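### 3.2 The inside of the case as a place of work

Most writing on reuse treats a desktop computer as a sealed thing that either goes back into service or goes for scrap. We found it far more rewarding to treat the open case as a small room. It has a floor (the motherboard), walls, a few bulky pieces of furniture and a great deal of loose wiring, and anyone working in it has to learn where everything lives. The Civen study was set up to describe that room in everyday words, so that reuse workshops could write better instructions for each other.

We worked with 22 office desktops passed on by the Wustitstead reuse store in June. Each was laid on its side with the panel off before any notes were made. Over the study we gathered 385 short notes, each on a single part: where it sat, what held it, and what had to be moved to reach it. Notes were written in plain language first and given their technical names afterwards. This order mattered more than we had expected. A note that says "the flat metal frame with a lever beside it" is understood by a newcomer at once, and "retention frame" can be learned on top of it.

The motherboard deserves the longest look. Its printed markings are the best free guide a repairer has — they are there on the board whether or not a manual has survived — and we were delighted by how much of a part's identity can be read from them with nothing more than a good lamp. 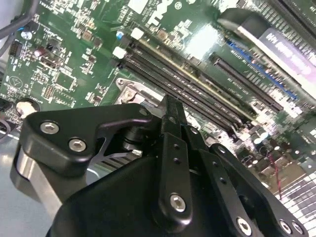

**Figure 1.** Green Dell desktop motherboard, showing tiny surface-mount components and white printed markings.

We sorted the notes by neighbourhood and not by part type. The memory slots and the processor socket belong together, for example, as they are near each other and a person attending to one is nearly always about to attend to the other. The graphics card makes its own neighbourhood, and so does the drive area with its power leads. Sorting in this way gave us a map that could be drawn on one sheet of paper, and the sheet was at once more popular in the Zarelora workshop than the twelve-page guide it replaced.
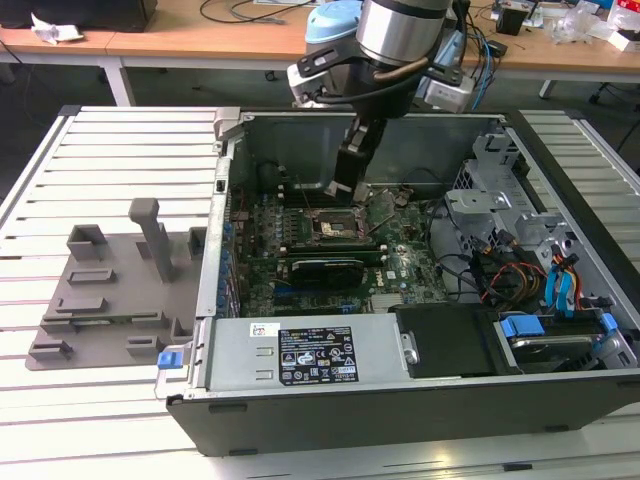

Cables were the great surprise. They appear in more of our notes than any other kind of part, usually under "what had to be moved". A power lead has no fixed place of its own; it lies wherever the last person left it, and it can make an easy job awkward by drooping over the very connector that is wanted. We therefore added a cable line to every neighbourhood on the map, giving the route that keeps the leads out of the way. Colour helped a good deal here. "The blue one" is a perfectly good name for a data cable as long as the rest of the bundle is yellow, red, orange and black.

Coloured plastic does the same service for the drives. Where a case has blue tabs or clips, newcomers reach for them without being told, and we would love to see the habit spread to every part that is meant to be released by hand. 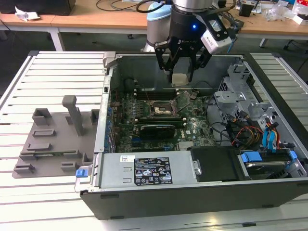 One workshop member, commenting on our draft, disagreed with us about the processor: "You file it with the memory, but I'd give it a page to itself. Everything else in there forgives you if you're a bit clumsy. The socket doesn't, and I want people to slow down before they get to it." The point was well made, and the second version of the map sets the socket apart with a heavy border and a reminder to raise the lever fully before lifting anything.

It also led us to think about where a part goes once it is out of the case. Our first notes stopped at the moment of removal, as though the part then vanished. We extended them with a line for the resting place, and tried a shared parts tray, known in the project as Ren, with raised blocks to mark out its surface.

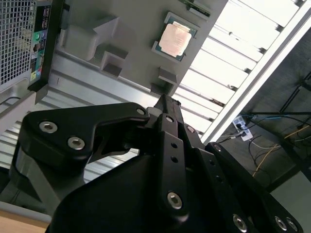 A resting place needs only a few qualities. It should be flat, it should be pale enough for a small screw to show up against it, and it should let a processor lie with its metal face upwards so that its contacts are not pressed against anything by accident. We tested 10 layouts and kept 2, one for a left-handed bench and one for a right-handed bench. Both leave a clear strip along the near edge, where screws can be set down in the order they came out. Section 3.3 gives the wording used on each map and the changes made to it between versions.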